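The Last Night of the Salt Gate

The servers of Mesach were going to close at midnight, and I was still carrying stones to the Salt Gate.

It was an old quest and a bad one. You took a stone from the river at Fasden, you walked up the hill with it, and the gatekeeper gave you one point of honor. At 3715 points he would give you a gray cloak. I had 2198 when the company announced the end in December, and I had not slept well after that. 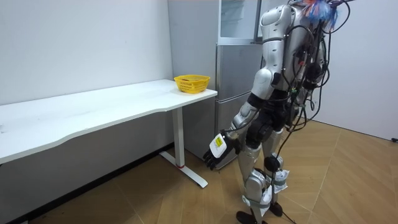 Written by the author of "Harbor Lamps"

By nine in the evening I had 54 stones left to bring. The road was full of people who had come back to say goodbye. They were dancing on the bridge in armor I had never seen, and somebody had filled the market with fireworks. I went around them. A knight I did not know walked beside me for a while and asked why I did not use my horse.

"You can't ride with the stone," I wrote.

"I forgot this," he wrote. "I had the cloak once. I sold it."

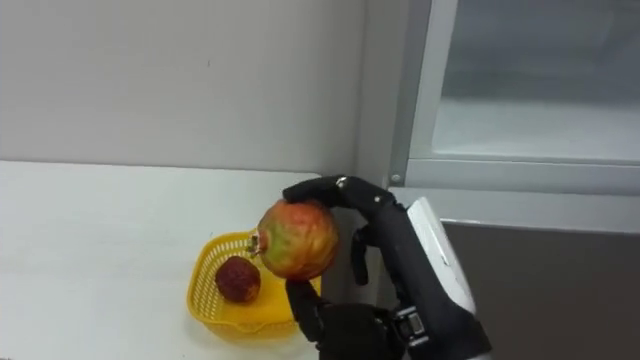
The gatekeeper was called Skinner, and in all my years in the game he had only five lines to say. I knew them like the prayers of my grandmother. While he said the second one, the long one about the winter, I usually ate something at my desk, and that night it was a pomegranate. It was red and orange with some green still in the skin, and it had the pale little crown which I always break off first. I put the seeds in a cup and pressed the key with my clean finger. One point. I turned around and walked down again.

At eleven my guild called me to the tower at Sovix. They wanted everybody in one picture, standing on the stairs. I had 11 stones to go, and each trip needed four minutes if no wolf came. I made the calculation on the back of an electricity bill. Then I made it again, because I wanted a different answer, and I still had only five minutes to spare.

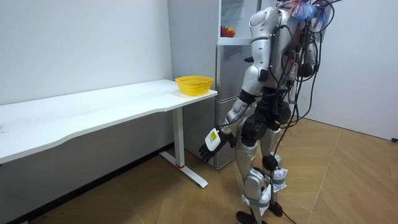
I wrote to them that I would come after. They sent me a row of hearts, and one of them wrote, "Go, go, we will leave a place on the stairs."

No wolf came. I gave the last stone at six minutes before midnight, and Skinner said his third line, the one about the hands that carry. He put the cloak in my bag. It was smaller than in the pictures, and the color was more brown than gray.

I put it on and opened the map. Sovix was on the other side of the lake, too far even for the horse. So I sat down by the gate — there was a key for sitting, I had almost never used it — and I read the guild chat as it went by. They were telling each other where they lived. I wrote the name of my town too.

The knight from the road came up the hill. He was carrying a stone.

"Just one," he wrote, and he gave it to Skinner, and sat down next to me.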